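ok thread. clearing out the work room before November gets away from me. going to post as I go so I can't quit halfway

Background for anyone new: I said yes to doing the table setup for the Bainbridge craft swap. Six tables. I own one. The one I own has been under a pile of stuff since we moved to Kenport

the pile, from memory: yarn ends, two broken lamps, a bag of bags, all the swap flyers from last time (200 printed, I think we handed out 22), tax stuff, a waffle iron box with no waffle iron

Rule for today is nothing goes back on the table unless it's for the swap. Everything else gets a home or goes in the car. I'm bad at the car part. Stuff rides around with me till spring

8:40 am. started with paper bc paper is easy. recycle, recycle, recycle, one birthday card from Clotilde Marchal that I'm keeping forever, recycle

found the good scissors!!! they were in the tax folder. No comment

9:30. lamps are in the hall. yarn ends went into a pillowcase. Is a pillowcase a home. yes

Somebody asked what the table is, sorry it's old and I don't know the brand. White top, matte, rounded at the far corner. Bought it off a lady in Salia who was closing her sewing shop and she threw in a box of some 1,000 buttons. The buttons are a seperate thread

the matte top is the reason I'd never swap it. Shiny ones bounce the light right back in your eyes when you're pinning. this one just gets a soft gray shadow and that's it

ok it's 11 and look at this. LOOK. I forgot how big it is
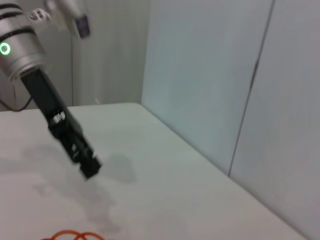 white table, light gray wall, orange-red cord still to deal with

Yes I see the cord. The coily one down at the bottom. It's on the list

Wiping instructions since two of you asked: warm water, drop of dish soap, old t-shirt. Then plain water. Then dry it. No sprays, I did a spray once and it was sticky for a week and every scrap of felt I own stuck to it

pencil marks: white eraser, go light. Glue: fingernail and a podcast

lunch. standing up. cheese

12:50 back. Now the fun bit which is working out what goes on each table at the swap. Last time it was just heaps. People dug around, stuff fell on the floor, a whole bag of zippers got stepped on. So this year, baskets. One kind of thing per basket and you can carry it back to your seat if you want

I've been collecting them all summer. the yard sale ones, the ones from my aunt, and a few of those woven plastic ones that everyone's grandma had for oranges

I will fight for the plastic ones. You can rinse them in the tub. They don't shed bits into your wool. they weigh nothing. And they come in Colors

Wicker is prettier in a shop, fine. Wicker also ate a hole in my blue cardigan

trying one on the white top to see how it looks before I load the rest up, and ok I got completely sidetracked by the shadow. It does the weave!! the loops on the rim and everything, all over the tabletop
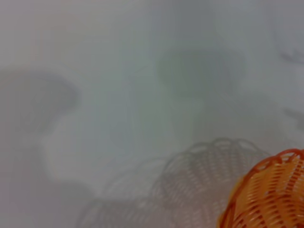
orange basket bottom right, its lace-collar shadow next to it

Slightly soft pic but you get it. The loopy edge. I want that as a quilt border so bad

If any quilters are reading: would you do that as scallops and then a lattice under it?? or just applique the loops and leave it. I'd do gray on a paler gray. Answers please I'm serious

1:45. ok back to work. Basket plan so far, may change:

orange ones = yarn, partial skeins. Wind them first pls, I'm begging, a loose skein in a basket is a nest by noon

big flat one = fabric, folded, nothing smaller than a dinner plate
shallow ones = buttons, zips, trims
the ugly one with the handle = patterns. Check all the pieces are in the envelope. If the sleeve is missing WRITE THAT ON IT

No paint this time. We all remember the paint

Tags: cardboard, hole punch, tie on with yarn. I tried tape last year and tape doesn't hold on a woven basket, it just sort of gives up and drops off. Tie it through a gap in the weave and it stays put

oh and write big. I did tiny cute lettering on the last lot and spent the whole afternoon telling people what the tags said

2:30. Somone in replies wants to know can they bring stuff from the Prirketora workshop kits, yes, if the kit's been opened just bag it and write what's missing. Half kits are popular for some reason. Kids like them

still need: five more tables. I know. If you're in Kenport or close to it and have a folding one, put your name on the underside with masking tape and message me. I can pick up if it fits in a hatchback, which rules out anything with legs that don't fold, learned that in a parking lot

And clothespins, any amount. And one extension cord that isn't mine bc mine is tangled up

3:15 floor is swept. hall is worse. The hall is tomorrow

going to leave the table clear overnight just so I can walk past it. Buttons thread later tonight if I've got the energy, otherwise in the morning. Send me your scallop opinions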